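Frequently Asked Questions: Drestholm Robot Kitchen Club

Welcome, families and new members! We've gathered up the questions that land in our inbox every August and tried to answer them the way we would if you caught one of us in the hallway, so forgive us if we go on a bit. Last updated 29 August 2025.

What does the club do, exactly?

We teach robot arms to do kitchen chores, and we do nearly all of it in simulation. Students work in a pretend kitchen on the computer, where they write and train the programs that move two arms around a counter and a sink. They pick things up, set things down, move food from one plate to another, and (with any luck) leave the counter in the state the task card asks for. In the spring we take our best programs to the Girard Cup, where teams from other schools bring theirs and everyone runs the same set of tasks.

Does my student need to know how to code?

No, and please don't let that keep anyone away! Plenty of our members arrive having never typed a line of code. New students start by driving the arms by hand with a pair of controllers, and that teaches a surprising amount about why reaching for something is hard. Coding comes in a little at a time after that. We use Python for most of it, and older students sit with the newer ones for the first several meetings so that people aren't stuck staring at an error message alone.

What is Moltach?

Moltach is our name for the simulator setup we use in the club. It began as a student project and has been patched, renamed, half rewritten and argued over ever since, so you may find old notes in the shared folder that call it something else. It runs on the lab computers, and it will run on a decent home computer too, though an older laptop will make the arms move like they're wading through syrup. The install guide is in the shared folder under "Start."

What will my student be working on first?

The first big task of the year is one we call Two Plates. There's one plate down in the sink and another on the counter behind it, each with a small piece of pretend food, and the student has to get both arms working without letting them get in each other's way. It sounds simple when you say it out loud. Then you try it, and one arm is holding something green while the other is still deciding how to come down over the edge of the sink, and you begin to see why we spend so many meetings on it.

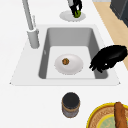 Screenshot: Drestholm Robot Kitchen Club, Moltach simulator

The brown piece on the sink plate is the one that gives beginners the most grief. The sink walls slope, so an arm that comes in too low from the side will bump the basin before it ever gets near the food. Most students fix this by going up first and then over, and then they find out that "up first" has its own troubles when the other arm is busy at the back of the counter. We don't hand out the answer. We do hand out hints, generously, along with snacks.

Things like the bread and the jar are there to be left alone in this task. Knocking either one costs points, and yes, the bread counts even if you only nudge it. We get asked about the bread a lot.

Do students ever use a real robot?

They do, later in the year. We have one pair of small tabletop arms, which the students named Kurkix, and members who have finished the safety talk can sign up to run their programs on it. We keep the groups small, five students at a time, so everybody gets a proper turn. Please be ready for a little heartbreak the first time, since a program that behaves beautifully on the screen can be clumsy on a real table. We think that's one of the best lessons the club has to offer, and the students usually come around to our point of view by the second or third try.

How are runs scored?

Each run gets points for every item that ends up where the task card says it should, and loses points for bumps, drops and anything moved that wasn't supposed to be. Speed only matters when two teams are tied. Last year our members logged 3,425 practice runs between them, and 644 of those were perfect scores. If your student comes home grumbling that nothing worked today, please know that they're in very good company.

Can my student work from home?

Yes, and many do. Save your work to the shared folder when you're finished (and please put your name in the file title, we beg you). If a run does something strange, save the replay as well, even if it's embarrassing. The strange ones are the most useful to look at together, and we often start a meeting by watching a few.

Is there a fee?

Dues are $15 for the year, which goes toward snacks and spare parts for Kurkix. If that's a hardship for your family, just send a note and we'll take care of it quietly. There's no charge for the simulator.

How many students are on a team?

We generally put students in pairs for Two Plates, with one person looking after each arm, and then mix the pairs up after a while so that everyone learns to explain their thinking to somebody new. Competition teams are formed in the winter. Students can ask to be with a friend and we'll do our best, but we can't promise it.

What if my student misses meetings for sports or band?

That's fine! Just let us know ahead of time if you can. The task cards stay up all year, and it's easy to pick up where you left off.

Who do I talk to if I have more questions?

Our club advisor is Saranya Hegde, and she's happy to hear from you by email or in person at the lab before meetings begin. If you're writing about a simulator problem, please include the task name and a copy of the error message.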